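4.2 Small padded pouches as a storage problem

We came to pouches late, and we are delighted that we did. The original plan for the Skinavano household storage study was to look at shelving and drawers, with soft goods treated as a leftover category. Within the first month of home visits it was obvious that the leftover category was where most of the interesting behaviour lived. Every home had soft, padded, roughly book-shaped bags that had once belonged to something (a camera, a travel kit, a set of headphones, a hard drive) and had since gone on to a second and third career. People were keen to talk about them. Several participants who had given us one-word answers about their pantry shelves went and fetched a pouch from another room to show us how the lining was made.

The full set for this section is 38 pouches, borrowed from homes in Prusley and from the lending shelf at the Hijazi centre. We kept to bags that a person could lift with one hand and that had some padding in the walls, and left out pencil cases, toiletry bags with rigid shells, and anything on wheels. Each pouch was weighed empty, photographed on a plain light surface, and then handled for a few minutes by at least two of us working separately, with notes written down before we compared them.

Three features of the padded pouch kept coming up in those notes: the wall, the rim and the dangling parts. We take them in that order, though in practice they are tangled together, sometimes literally.

The wall is the part that owners care about most. A quilted or padded wall gives a bag a shape of its own, so it keeps a recognizable outline even with very little in it, and this is a mixed blessing for anyone trying to put it away. An unpadded cotton bag can be folded into quarters and forgotten at the back of a drawer. A padded one asks for its full footprint, empty or full. Owners in our study responded by nesting (a small pouch inside a larger one, and in one glorious case a run of four), by hanging, or by filling the empty pouch with something it was never meant for so that the space was at least earning its keep. We saw padded camera pouches full of batteries, of birthday candles, of spare buttons, and of unopened seed packets.

Colour matters here more than we expected. Black was the commonest colour in the set by a wide margin, and black pouches were the ones most often mixed up with each other. Seams and quilting that are easy to feel under a thumb are close to invisible on matte black fabric in the back of a cupboard. Owners told the bags apart by touch, or by the zip pull, or by opening every one until the right one turned up. A participant with five dark pouches on one shelf had tied a different coloured scrap of wool to each, and reported that the system had lasted through two moves.

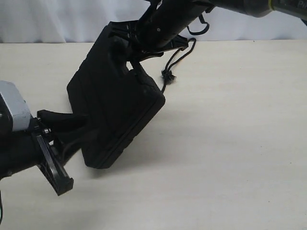 The rim deserves more attention than the organizing literature gives it. On many of the better-made pouches a raised edge or piped seam runs along the sides, and this small ridge does a surprising amount of work. It stiffens the opening, it takes the scuffing that would otherwise land on the face of the bag, and it gives fingers something to catch. When we asked participants to pull a named pouch out of a full basket without looking, they went for the rim first and the handle second, even when a perfectly good handle was on offer. We had assumed the opposite. A handle that lies flat against the body is hard to find by feel, and a loop on the far side of the bag may as well not exist.

Rounded corners change things too. A square-cornered case sits upright beside its neighbours like a book. A rounded one leans, and a row of rounded ones leans further, until somebody gives up and stacks them flat. Flat stacking works well up to three or four pouches and then starts to slide. One household had fixed this with a dish rack, standing each pouch in its own slot, and we liked the idea so much that we bought a rack for the project office and have been using it ever since.

Then there are the dangling parts: wrist loops, straps, cords, zip pulls, tassels. These are wonderful to use and dreadful to store. A strap loop lets a pouch hang from a hook, which frees up the shelf and lets the owner see what they have. The same loop, put in a basket, will catch on every other loop in the basket. Cords are worse than straps. A thin cord with a knot in it can pass through a neighbouring loop on the way in and refuse to pass through on the way out, and the frayed ends we saw on older cords grabbed at hook-and-loop fasteners, at zip teeth, and at the knitwear of the person doing the tidying.

We kept a short log of snags during the handling sessions. The worst pairings were always a corded pouch next to a strapped one. Two strapped pouches will usually shake apart. Two corded ones make a loose tangle that can be teased open with patience. Put one of each together and the cord wraps the strap, the knot settles behind it, and both bags come out as a single lump. Participants knew this well, and their fixes were simple and good: tuck the cord inside before closing, wind it around the body of the pouch, or cut it off altogether. We were sorry to hear about the last one in each case, because the cord was often the part that the owner had added or replaced by hand.

Hanging storage avoids most of the above, so we looked at it closely. We asked 10 households to move their pouches from a basket or drawer onto a rail for the month of April, using whatever hooks they had. We provided nothing except a sheet of paper on which to note anything that annoyed them. The notes came back full, and they are a joy to read.

The commonest complaint was angle. A pouch hung from a loop in the middle of its top edge hangs level, but few pouches have a loop there. Most have it at one corner or along one side, so the bag hangs on a slant with the opposite corner pointing at the floor. A slanted pouch takes up more rail than a level one and its contents slump into the low corner, where they press on the zip. People who kept cables and chargers in their pouches minded this a great deal. People who kept cloths in them did not mind at all. Two households turned the slant to their advantage by overlapping the bags like roof shingles, low corner over high corner, and fitted more on the rail than we would have thought possible.

The second complaint was swing. A light pouch on a long loop moves every time the cupboard door does, and a padded pouch makes a soft bump against the door that some people found comforting and others could not stand. Shortening the loop with a simple knot cured it. Weight cured it as well, and pouches holding more than 400 grams drew no swing complaints from anybody.

At the end of the month, most of the households chose to keep at least part of the rail. The pouches that stayed up were the ones in weekly use. Those that went back into the basket tended to be the ones being kept for sentimental reasons or for a device that had not been replaced yet. We think this split is a useful one and have carried it into the Zedeck sorting sheet, where the first question about any pouch is now how often it gets opened, ahead of how big it is. The earlier version of the sheet began with size, and people working through it would end up with a tidy row of medium pouches and no idea which of them they needed on a weekday morning.

A few cautions about the set. It leans toward bags made for electronics and cameras, and away from bags made for sewing, makeup or medical supplies, all of which turned up in the homes but were less readily lent. We did not test washing, though owners had strong opinions on what a machine does to padding. Nor did we try to sort the pouches by price, as very few owners could remember paying for theirs. Many had arrived with something else inside, and the something else was long gone.

The sorting sheet as it stood on Jul 18, 2025 is given in Appendix B, with the snag log in the table after it. Section 4.3 takes up the larger soft bags, beginning with the reusable grocery totes, which brought their own set of strong opinions.

Figure 4. A black padded pouch held at a slant over a pale tabletop, with a thin strap loop and a knotted cord near its upper right.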